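Why do socks go missing?

Have you ever pulled your washing out of the machine and found one sock all by itself? It happens in nearly every house, and the sock has usually not gone far. Socks are small, soft and bendy, so they slip inside pillowcases, cling to jumpers and slide down behind radiators — mine once spent all of August in a wellington boot!

The trick is to keep your knitted things together. Lay them out on a big clear table, smooth each one flat with your hands, and look for its partner before you fold anything. 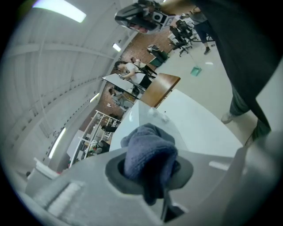 Flindeck Children's Museum | Home and Handwork Team

Knitted cloth is made of lots of little loops, and loops can stretch and squash. So a piece of navy-blue knitting will bunch up into a soft round lump, and then, with a gentle tug and a pat, you can spread it out again. Try it with a woolly hat at home.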